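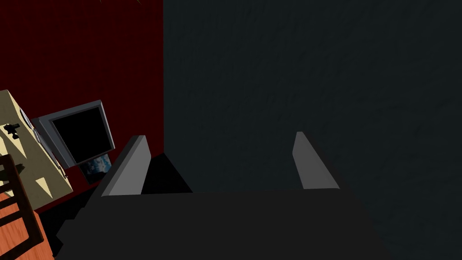 FAMILY & FOOD

Wunero trims sugar in after-school snack bars

July 21, 2019

Snack maker Wunero has changed the recipe of its Adumix oat bars for children, cutting added sugar from 15 grams to 6 grams per bar. The new version went to stores in May. Bar weight stays at 34 grams.

Date paste replaces most of the corn syrup. Fiber content goes up slightly, and the bar is softer as a result, so the shelf life printed on the wrapper is shorter than before. The allergen statement is unchanged: oats, milk, may contain tree nuts.

Before the change, the company ran a take-home test with 3,759 households in the Oosthuizen school district. Each received a box of the old bars and a box of the new ones in plain wrappers, to be served between the end of classes and dinner. Parents filled in a short form on how much was eaten and whether the child asked for more food before the evening meal. Wunero has not published the full results.
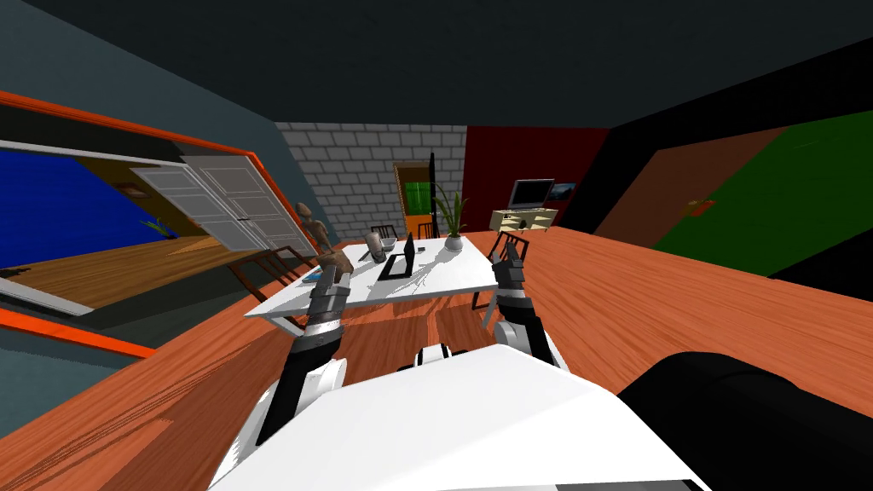

Asari, a parents' network in the district, replied that a sweet bar is still a sweet bar, and asked for the test forms to be released along with portion advice for children under six. Wunero said portion advice will be added to the box at the next print run.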